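Grelitz hand-held gripper kit - worth it or wait?
Forum: Grippers, End Effectors and Data Gear
13 replies

benchrat_ohio
Has anybody here put real hours on the Grelitz hand-held kit? Our lab is looking at ordering 4 of them through Rondholm. The sales page says "collect demonstrations in minutes" and "ready for any task," which is the kind of line that makes me close the tab. I've had one on loan since Saturday and I can't decide if I'm being too picky.

The good: it's light, the trigger pull is smooth, and the mount is stiff. The bad: the pads. For this price I expected molded parts, and what I got feels like something off my own printer. Screws go in from the top, two per pad, and mine needed snugging up right out of the box.

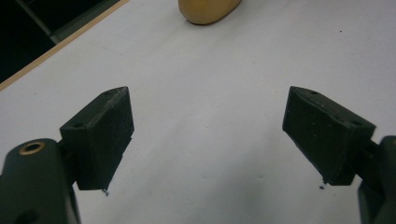 The other thing bugging me is the opening. Rondholm lists it as plenty for "common household objects," but they never say which ones. A marker, sure. Anything round and smooth is where I'd want proof before I spend the money, and the demo video is all boxes and cups with handles.

mothwing
Had one for 5 months. Pads are the weak spot, agreed, but they're a wear item. You swap them. I don't see the scandal.

benchrat_ohio
If they're a wear item, why is there no spare set in the box?

mothwing
There was in mine. Ask Rondholm.

tallgrass77
There wasn't in mine either. I think the spares got dropped at some point and the listing never caught up. I asked support twice and got a link to the store page both times.

quietservo
Going to disagree with the pad complaints. Flat hard pads are fine if your robot has the same flat hard pads. The whole point is that the hand tool and the arm match. Start gluing foam on one side and your data is junk.

benchrat_ohio
Fair, but then the tolerances matter even more. One of my pads has a little burr hanging off the bottom corner. Does the arm-side pad have the same burr? I doubt it.

quietservo
A burr is two seconds with a file.

tallgrass77
It's two seconds I shouldn't have to spend on something sold as "calibrated at the factory." Also the dust. Every pale speck shows up on that dark green, and the finish holds on to it. I wipe mine down before every session and it's back by lunch.

pdx_kinematics
We went with the Tripathi version instead. Costs more, narrower opening, but the fingers close square every time. Ours has done well over 100 sessions with the same pads. Software is worse though. Exports fail with no error message and you find out the next day.

mothwing
So you traded a part you can file down for data you can't get back. I'd take the burr.

pdx_kinematics
I check exports now before anybody goes home. I can live with that. I couldn't live with a gripper that toes in on one side.

wrenchlight
Has anyone seen the Zokthorpe side-by-side? They ranked the Grelitz first, but I can't find where they say who paid for the units. There's a discount code at the bottom, which tells me plenty.

benchrat_ohio
Yeah, I read that one. Zero mention of the pads. I've written to Rondholm asking for the opening width in actual numbers and whether spares are included. If the answer is another store link, the loaner goes back and we order one to start with - not four.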